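Tuesday, late, tea gone cold beside me

I should be in bed but I want to get this down before I forget it. It was tulip day. I'd been meaning to do the flowers since April came in and of course I left it until the open evening was nearly on top of us, so there I was with the whole lot tipped out on the white table and no plan at all. I'd walked up from the bus with my arms full, got rained on at the corner by Antoniadis (the bakery, which was shut, so no bun either) and arrived in a proper mood.

It lifted, though. It's very hard to stay cross with tulips. I like the yellow ones best, the ones that go orange at the edges as if somebody had held them near a fire, and I kept putting them next to the pink to see if it was too much. It was a bit much! I did it anyway.

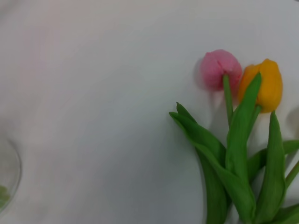 The leaves are what get me every time. I always forget how much leaf there is until I'm trying to find which stem belongs to which flower, and then I pull one and three others come along for the ride. Mum used to strip hers almost bare. I can't bring myself to, I like them big and floppy, and if the vase ends up half salad then so be it.

I had a long think about the order to put them in. The book I got from the Flesdale library sale (42 pence, best money I've spent this year) says to start with the tallest and work down, turning the vase a little each time. I managed that for two stems and then lost track of which way I'd been turning. So after that it was just poking them in where there was a gap, standing back, tutting, and having another go.

The pinks were the ones I fussed over most. I wanted one good straight one to set the height, and everything else could please itself.

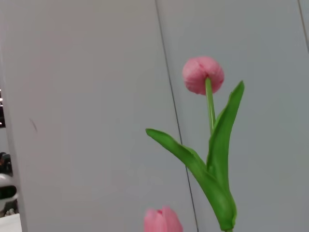
Pink tulip with its two long leaves, and a paler one peeping in underneath.

I do think a closed tulip is nicer than an open one. There, I've said it. My sister will tell me I'm wrong and that they're meant to flop open like saucers, but I like them when they look as if they're keeping something to themselves.

Anyway, I stuck with the plain glass vase in the end. I'd thought about the big blue jug from the Plevutus shelf, but it weighs a ton and I've chipped it once already, and with the glass there's all the green of the stems in the water to look at too - I could have stared at that for ages. It leans to the left and I've decided that's a style. One of the pinks sticks out almost sideways, and there's a white one hanging its head right over the front like it's had bad news. I couldn't bring myself to tuck it back in.

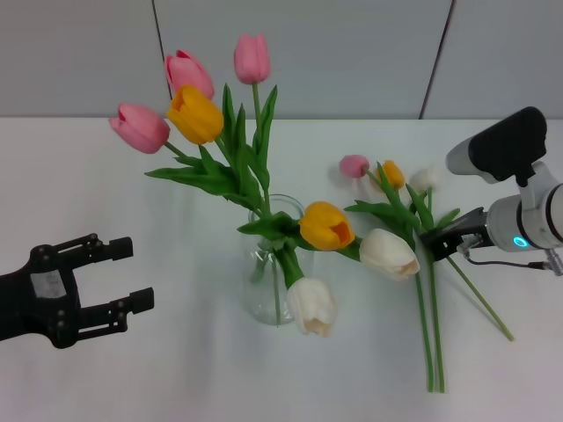 Ratel Flower Club - Tuesday table

I must remember to put my name down for the club table again next month, and to ask if we can have something other than tulips, much as I love them. Sweet peas would be a dream but it's too early. And I need to bring my own scissors, the ones in the drawer couldn't cut butter.

Home by eight, beans on toast, feet up. There's still a bit of leaf stuck to my cardigan.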